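Teaching a Simulated Arm by Remote Control
Project report, Furnham group
Alistair Gourlay and Demetrio Benítez
26 Jan 2020

1. Aim

We wanted to find out how much the way a person drives a robot arm changes what the arm learns from them. The task was a kitchen one: pick an object up from a crowded counter and put it down somewhere else on the same counter. All of the work was done in simulation.

2. Setup

We compared two input devices. The first was a game controller with two sticks, one for sideways motion and one for height and wrist turn. The second was a hand tracker, where the gripper follows the operator's palm and closes when the fingers pinch. Both sent commands through the same program, Escobar, which Demetrio wrote in August and which also saves the joint angles and gripper state.

Operators came from our own course. Each had a practice period with both devices before any runs were kept.

3. Collecting demonstrations

We recorded 774 runs in total. After removing runs where the object was dropped, knocked off the counter or never reached, 338 were left for training. Most of the rejected runs came from the hand tracker. Operators moved faster with it but often closed the gripper too early – the screen gives a poor sense of depth, and there is no touch to correct it.

The controller was slower. People tended to move along one axis, stop, then move along the next, and the arm learned the stops as well. We tried cutting the pauses out in Escobar, with a limit of up to 300 time steps per run.

4. Crowded counters

Clutter made more difference than we expected.
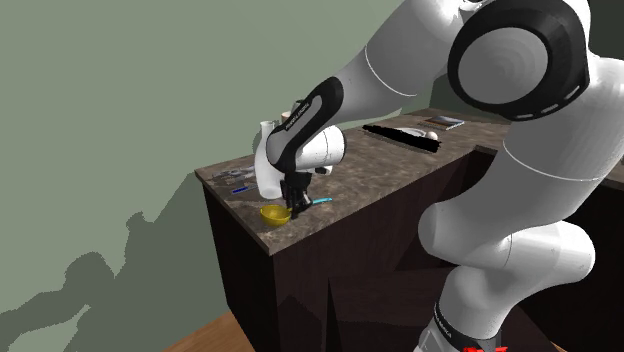 Tall objects were the hardest to work near. An operator who comes in from above has to bring the fingers down next to a vase without tipping it, and the camera view often hides the gap. Alistair found that it helped to lower the gripper in small steps and check from a second view. Flat things such as utensils were easier to avoid but harder to grasp, and a few operators gave up on them.

5. Results so far

The arm trained on controller runs reached the target more often. The arm trained on tracker runs had smoother paths but missed more grasps. Mixing the two sets gave no clear gain. We have not yet tested either on the Enthorpe counter layout, which has a narrower work area.

6. Next steps

Add a depth cue to the operator's screen and repeat the tracker runs.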